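## 3. Glare and working surfaces in shared study rooms

### 3.1 Setting and respondents

The survey was distributed in March to registered users of the Jullach reading rooms, a public study facility that offers desks by the hour. Of the 1,198 questionnaires sent out, 157 were returned and 114 were complete enough to be analysed. Respondents were asked to rate the comfort of the desk they had used most recently and to state, in their own words, what they would change about it. Colour, finish and the position of the nearest light were recorded by staff on a separate form.

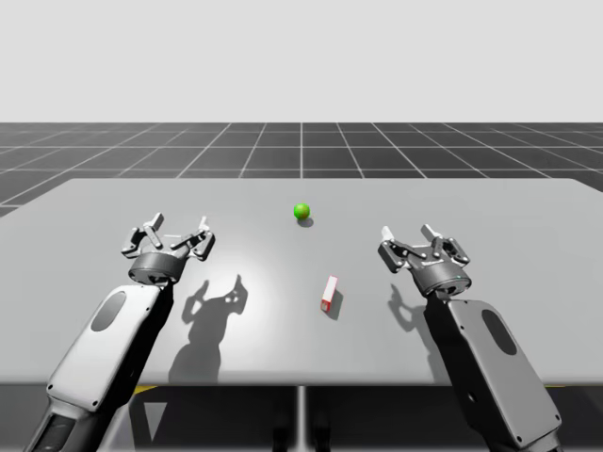
Earlier work by Pelupessy and Sfeir treated desk lighting as a matter of brightness alone. Our respondents seldom wrote about brightness. They wrote about shadows falling over the page, about the shine of varnished desks in the late afternoon, and about the tiredness that set in after an hour of reading against a very pale or very dark background. Several had moved desks during a single visit for this reason, although the form did not ask them to say so.

### 3.2 Surface finish

The rooms contain 4 types of desk. The oldest, known to staff by the supplier's name, Roman, have a high varnish and received the lowest comfort ratings. Desks with a matte grey top were rated more favourably, particularly by those reading printed material. Left-handed respondents were less satisfied with every type, and their comments centred on the direction of the light - a point to which we return in Section 4. 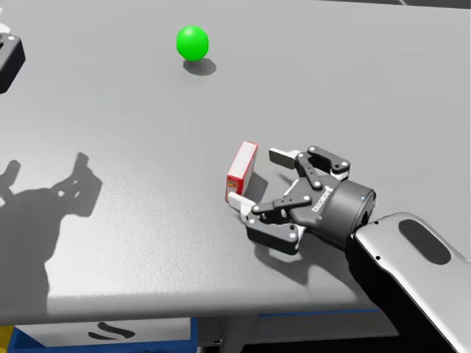 **Figure 3.** Light grey matte tabletop with a green ball and its shadow (rendered view).

A matte finish softens reflections but has little effect on the shadow of the reader's own hand. Where the only lamp stood on the same side as the writing hand, complaints were common regardless of the desk. Lazăr, who coded the written answers, placed these under "lighting" and not "furniture", and the two categories should be read together.

### 3.3 Limits of the survey

The number of complete returns is modest, and regular visitors are likely to be over-represented. Evening users were harder to reach, as the desk staff who handed out reminders finish at 5 pm. 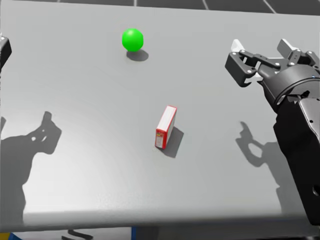

Ratings were also collected on a single occasion from each person. We cannot say whether a desk judged comfortable in autumn would be judged so in summer, when the blinds in the Erilum wing are kept lowered for most of the day. Anghel and Lungu are preparing a second round of the questionnaire with a question on the blinds included.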